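Ornex Chunky Zipper, Black on Royal Blue

Item 585
Sold by Losstead Sewing Supply
Price: 14.00 per piece
In stock, ships on Thursday

This is a large zipper for people who like a zipper to be seen. We sell it for bags, cushion covers, costumes and for children's practice boards, where small fingers need something big to look at and to hold. Many customers buy one piece first to try the color and come back later for more, which we are very happy about.

The teeth are black, rounded and glossy, and when the zipper is closed they make one wavy line down the middle. A fine textured black tape runs beside them. The fabric around the zipper is royal blue with a light weave that you can see when you come close.

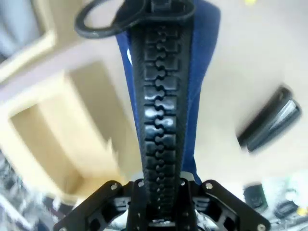 Details

Color of teeth: black, glossy
Color of tape: black
Color of fabric: royal blue
Size group: extra large
Sold as: single piece
Other fabric colors: please ask, we do not always have them

How to sew it in

Please use a zipper foot and a strong needle, and sew slowly. The teeth are thick, so the foot must stay well away from them. We advise basting by hand before you go to the machine, even if you have much experience. Leave a little more seam allowance than you would for a dress zipper. If the fabric shows creases from the packing, press it from the back side with a cloth between, and do not put the iron on the teeth.

Care

Wash by hand in cool water with the zipper closed. Do not use the dryer. If the zipper runs heavily after washing, rub a little candle wax on the teeth and move it up and down a few times.

Delivery and returns

Orders over 129.00 are sent free of charge. Smaller orders are sent by normal post from our Wiltmont store. You can return an unused zipper within 14 days. Pieces which are already sewn or cut we cannot take back, so please check the color in daylight before you begin.

Goes well with

Qian bag webbing, black
Qian heavy thread, royal blue
Ornex zipper pulls, set for large teeth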